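# Kendetti Open Day Manipulation Set

Print | E-mail

## Summary

This data card covers the recordings made during the Kendetti open day, held in June at the Droltard site. Visitors were invited to observe two-arm handling of household furniture and to speak with the operators between sessions. The release contains 68 episodes, selected from a larger body of recordings after review.

## Program of the demonstration

Sessions began at 10 a.m. and continued until mid-afternoon. Each episode was limited to 40 seconds. Operators worked from a fixed task list prepared by Van Dijk, and visitors were asked to remain behind the marked line while the arms were powered.

## Contents

- Wrist camera video for each episode
- Joint positions and gripper state
- A short written task label in English
- 3,000 still images drawn from the video

Audio was not recorded. Episodes interrupted by a safety stop were removed before release.

## Sample views

Wrist camera stills: an upturned white table between the gripper fingers, and a white cylindrical object held in the grip.

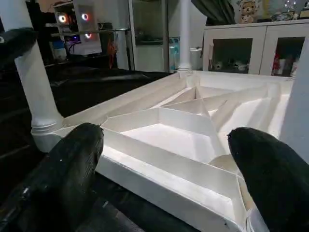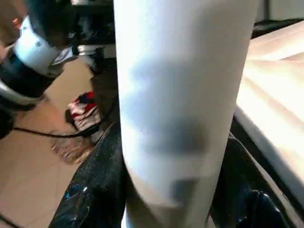

## Known limitations

Lighting was not controlled, and bright surfaces may appear overexposed. Fast arm movement produces blur in certain views. Task labels were written by one reviewer and have not been checked independently.

## Access and terms

The set is distributed through the Flamano archive for research and teaching. Requests should state the intended use. Redistribution of the full set requires written permission from Kendetti.

Print | E-mail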